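Home Newsletter Recipes Hours Find Us Past Issues

FRUIT CORNER - CITRUS, MOSTLY

3 January 2019

Quick one this week. The holiday hours wrecked my writing schedule and I have marmalade on at home, so forgive the fragments.

Citrus is in. Properly in, I mean, not the sad end-of-year stuff that got us through the last week of December. The Wulau truck came to the side door before we opened and most of the morning went on getting oranges out of boxes and onto the floor. Navels first. Then the smaller juicing ones, which look like nothing much and taste better than the navels, in my opinion, and cost less. Blood oranges not yet. I keep getting asked. February, if the weather up there behaves.

Lemons came on the same truck. Some of them are the deep yellow kind, more gold than yellow, and people keep picking them up and asking if they've gone over. They haven't. A lemon that has hung on the tree longer goes that color and the juice is a little sweeter. Good for dressings, good for a pie. For preserving I would still go with the paler ones, firm, plenty of pith.

How to pick, for anyone new to the list. Weight, not looks. Take one in each hand and keep the heavier one. A heavy lemon is a juicy lemon. Dull patches and freckles on the skin don't matter at all. Soft spots do matter, press the ends with your thumb. Very thick bumpy skin usually means less inside, fine if you're after zest and annoying if you're after juice. Oranges the same, except I also smell them at the stem end. If it smells like orange, buy it. If it smells like nothing, put it back and try the next.

Baskets. I've gone back to the light blue ones for shopping fruit and I'm telling everybody. Slots in the floor, slots up the sides, so grit and leaf bits drop through and don't ride home with you. The rim is thick and smooth, easy on the fingers. And with the lemons in first they take the weight of whatever goes on top without complaint, which is more than I can say for a peach. One lemon on its own will roll straight to a corner and stay there. Fine by me.

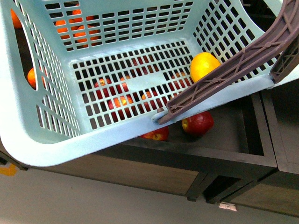 Haruna Miyazaki wrote in to say she puts her lemons in the refrigerator the minute she gets home, in a closed bag with the air pushed out, and they stay good for weeks that way, where the ones in her fruit bowl go hard as golf balls. She also says she never washes them until she's ready to use them, and would I please tell people that, and that she thinks the fruit bowl is for looking at.

All right, consider people told. She's right about the bag. I fought it for years. My mother had a bowl on the table and I have a bowl on the table and the lemons in it are always a bit leathery by the weekend. So - bag, fridge, bottom drawer. Take one out an hour before you want juice from it, or roll it hard under your palm on the counter. Cold lemons give you very little.

Oranges I still keep out, a few days worth, and the rest go in the drawer next to the lemons. Apples somewhere else. Please. Apples give off a gas that hurries other fruit along, and one apple in a closed drawer of citrus is how you get that musty smell and a green thumbprint of mold on the orange at the back. In an open bin with air moving past it's much less trouble, but in a drawer at home, no. If you do find a moldy one, take it out, then wipe down its neighbors and dry them. Don't just turn them round so you can't see it. I know some of you do.

Now prices. Juicing oranges are 60 cents a pound through the weekend. Navels a little more, see the board. Lemons by the each, same price as before Christmas, I asked twice. If you want a whole box for marmalade, tell the counter the day before so it can be set aside in back. Zika seconds - the scarred ones - sell by the box only and they are the best deal in the building if you plan to cook them. Wax-free, as well, so no scrubbing with hot water before you zest.

Marmalade, since I brought it up. I'm on batch two. Batch one didn't set, entirely my own fault, I was on the phone. I ended up pouring it over yogurt and calling it syrup and the kids liked it fine. My usual way: slice the oranges thin, one lemon in for every 4 oranges, cover with water and leave it overnight. Tie the pips up in a bit of cloth and drop that in too. Next day simmer until the peel squashes between your fingers with no fight left in it, and only then add the sugar. Sugar too early and the peel toughens up and stays that way. Boil hard. Cold saucer in the freezer, drop of marmalade on it, push with a finger, and if it wrinkles you're done. If it doesnt wrinkle, another few minutes and another saucer. Don't answer the phone.

Loading the basket, which sounds like a silly thing to give advice on, but I watch a lot of people shop. Oranges low, lemons tucked in against the wall, apples next, then anything that bruises. Greens on top of the lot. Don't hang the bag of onions off the handle, it pulls the whole thing sideways and then you're chasing fruit down the aisle. And if you only came in for a couple of things you still want a basket. Everybody who walks in for one lemon walks out with an armful, me included, me especially.
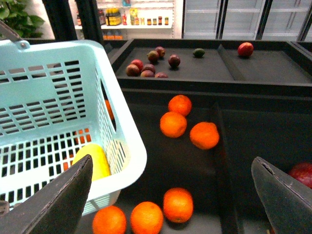

The other thing people get wrong is taking everything from the top. Reach to the side of the bin. The ones in the middle have been handled by every person who came past since morning, and the ones along the edges are just as good and a lot less squeezed. Same with apples. And please don't build a pyramid. It looks lovely for a minute and the ones underneath get flat bruises. A single loose layer is kinder to the fruit, and you can see what you're getting.

While you're there, try an orange and an apple in the same salad. Sliced fennel if you have it, squeeze of lemon so the apple doesn't go brown, salt, oil. That's lunch. I add olives, my husband takes them out. A handful of walnuts is nice. Peel the orange with a knife so the white comes off with the skin, and do it over the bowl, the juice that runs down your wrist is the dressing.

Peel. Don't throw it out! Dry it on a rack, or on top of the radiator on a sheet of paper, and keep it in a jar. Goes in tea, goes in stews, goes in the vinegar I clean the sink with. Ueda has the good wide-mouth jars back, bottom shelf near the rice, and the lids fit this time. I bought too many.

A few bits of business and then I have to run.

We're still at 451 Mill Street in Skascombe, side entrance while the front step is being fixed. Watch the plank. The newsletter list went past 3000 names over the holidays, hello to all the new people, you can find old issues under Past Issues, including the pear one, which had a mistake in it about cinnamon. A teaspoon. Not a tablespoon. Sorry to everyone who made that.

Returned jars go in the crate by the door, rinsed please. Rinsed means rinsed.

Next time, grapefruit, if they show up, and what to do with the pink ones beside cutting them in half and putting sugar on them. I have a curd recipe that a reader sent in and I want to try it before I hand it over. It uses a frightening amount of butter. Send me your lemon recipes in the meantime, savory ones especially, I have cakes coming out of my ears. And if anyone has a peeler that still cuts after a year, tell me which one, mine is finished.

Okay. Pot's boiling over, going.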